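Coltance Releases Moltar 2, Grasp Planning Software for Wrist-Camera Robots

Ornomham, 4/13/21 - Coltance today released Moltar 2, an update to its perception and planning package for two-finger grippers. The release is available to all current license holders.

Moltar 2 replaces the separate detection and planning steps of the earlier version with a single loop that runs at 60 Hz. Each new image from the wrist camera updates the grasp target until the fingers close. The planner scores up to 2000 candidate grasps per cycle and drops any that would bring a fingertip into contact with a neighboring surface.

The update is intended for small fittings: handles, knobs, latches and drawer pulls. These parts leave little clearance and often reflect light, which produces gaps in depth data. Moltar 2 fills the gaps from a short history of earlier views and lowers approach speed when confidence falls below a set limit.

Heitmann, a packaging integrator, tested a pre-release build on boxes and divided trays. The test set held 67 items.

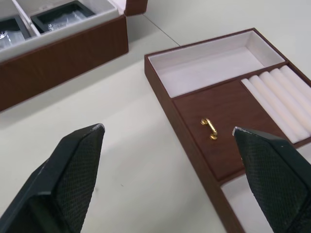 Approach angle, finger opening and stop distance can be set per object class in a plain text file. Changes take effect without a restart. A new replay tool steps through logged runs and shows the rejected grasps with the rule that removed each one.

Existing Moltar configuration files load without changes. Support for the previous version ends in October.

Media contact: Coltance Press Office, Ornomham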